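Trodell College
Food Service Operations
Handout for Unit 3: Tableware: Choosing, Counting, Washing
25/07/2012

Read this before the kitchen session. The worksheet at the end is due the following class.

1. What counts as tableware

In this course, tableware means anything the guest eats or drinks from, plus the flatware used with it. Serving dishes that stay on the counter are listed separately. So are pots, pans and storage containers. Some textbooks put all of it under "smallwares." When you read a purchase order, check how the supplier uses the word before you add anything up.

2. Choosing plates

Most dining rooms buy white. White plates are easy to replace, they match older stock, and stains show up on them at inspection. Colored plates cost the operation something in planning. If a color is dropped from a supplier's line, the remaining pieces have to be mixed with something else or retired early.

Color does have practical uses. A hospital kitchen may assign a plate color to a diet type. A school cafeteria may use one color per serving line so that plates go back to the right station. A café may simply like the look of a mixed table. If color carries a meaning in your operation, write the meaning down and post it at the dish return as well as at the line.

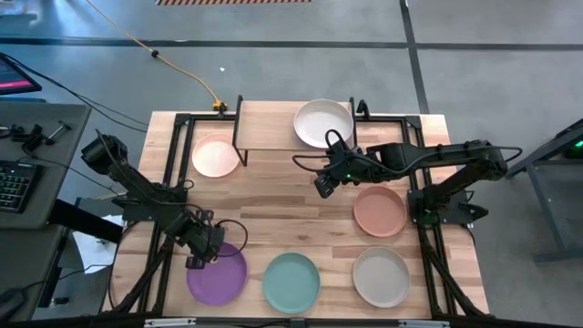
A student in the February section objected that color coding fails the first time a line runs out of its own plates and borrows from the next one. The objection is fair. A coded system needs extra stock at every station, and this should be included in the cost when you compare it with an all-white system. It also needs a rule for what staff do when a station runs out.

Points to check on a sample plate before ordering:

Weight, both alone and in a stack
Rim shape (a wide rim makes the plate look fuller but uses up rack space)
Foot ring or base — rough bases scratch the plate underneath
Whether it fits the dish racks already in the building
How long the supplier promises to keep the pattern

The last item is often skipped. The Lornberg dining room ordered from the Fasik line without asking, and its next reorder came in a slightly different size. The two sizes do not stack together.

3. Par stock

Par stock is the number of pieces you need on hand for service to run without stopping to wash. It covers what is on the tables, what is in the dish room, and what is on the shelf. It depends on seats, turnover, and how fast the dish room works. A slow dish room raises par. Before buying more plates, find out whether the problem is really plates.

Count at the same point in the week each time, after closing, with the dish room empty. Counts taken during service are not usable.

Worked case: the Sadeghi cafeteria opened a term with 533 dinner plates. After 11 weeks, 51 were missing or had been thrown out for chips. Divide the loss by the opening count to get the loss rate for the period, then divide by the number of weeks to get the average weekly loss. Roughly a third of the loss was chipped plates found in the racks. The rest was never traced, and the usual guesses are trash bins and offices.

4. Washing by hand

Machine washing is covered in Unit 4. Hand washing still matters for small sites and for days when the machine is down.

Scrape and sort first. Then wash, rinse, sanitize and air dry, in that order. Do not towel dry. Change the wash water when the suds are gone or food is floating in it. Follow the label for sanitizer strength and use a test strip; do not judge by smell.

A basin for soaking should be wide enough for the largest plate to go in without knocking the rim. Put plates in one at a time. Most chips happen on the way in or out — edge against edge — so keep knives and heavy dishes out of the same basin.

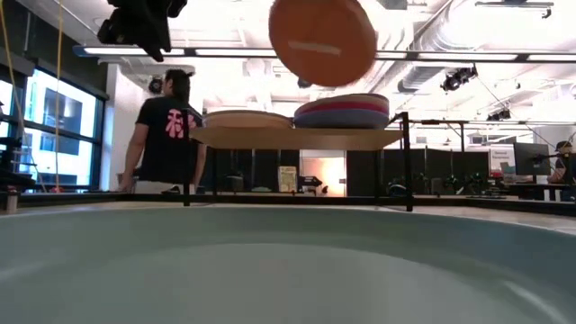
Fig. 2. Wide, shallow basin with a pale blue-gray interior.

5. Storage

Stack by size and pattern. Keep stacks low enough that the bottom plate can be lifted out without a second pair of hands. Store off the floor and away from chemicals. Any plate with a chip or a crack is pulled and logged, even if the damage is on the underside.

Worksheet

Work out the loss rate and average weekly loss for the Sadeghi case.
Name two costs of a color-coded system that do not appear on the supplier's invoice.
Visit a dining room of your choice and describe how dirty plates get from the table to the dish room.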